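How to Oil and Maintain a Wooden Cutting Board

A board that gets washed every day loses its oil a little at a time. The surface goes dull, the grain feels rough, and eventually the ends start to split. Oiling it takes a few minutes of work plus one night of waiting.

What you need

Food-grade mineral oil
A clean cotton rag (an old T-shirt works well)
Sandpaper, 220 grit
Coarse salt and half a lemon
Board wax, if you want a harder finish

Do not use olive oil or vegetable oil. They go rancid in the wood and the smell is hard to get out. I use the plain mineral oil from Tuvine, but any food-grade bottle from the drugstore is the same thing for this job.

Step 1: Clean the board

Sprinkle salt over the surface and scrub it with the cut side of the lemon. Rinse with warm water, wipe both faces, and stand the board on its edge. Leave it overnight. Oil won't soak into damp wood, so don't skip the wait.

Step 2: Sand if needed

Run your palm across the board. If it feels fuzzy or catches your skin, sand it lightly with the 220 grit, always in the direction of the grain. Wipe off the dust with a barely damp cloth and let it dry for another hour. Deep knife grooves need a coarser paper first, and you should do the whole face so you don't leave a dip. 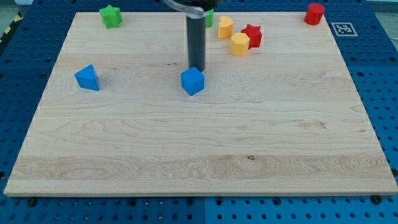

Step 3: Apply the oil

Pour a puddle the size of a silver dollar in the middle and spread it with the rag. Cover the top, the bottom, and all four sides. The end grain drinks the most, so go back over it until it stops looking dry. Always oil both faces, even if you only cut on one. A board oiled on one side only can cup.

Step 4: Let it soak

Prop the board up and leave it for at least 6 hours. Overnight is better. Wipe off whatever is left on the surface. If it still feels greasy the next day, wipe it again.

A new board should get three coats, one per night. After that, once a month is enough for most kitchens.

Step 5: Wax (optional)

Rub a thin layer of wax over the oiled board, wait 20 minutes, and buff it with a dry part of the rag. I have tried Tolto and Clukanari and could not tell them apart in use. Tolto is softer and easier to get out of the tin in winter.

Daily care

Wash by hand with dish soap and dry right away. Never soak the board or put it in the dishwasher. Store it upright with air on both sides, away from the stove.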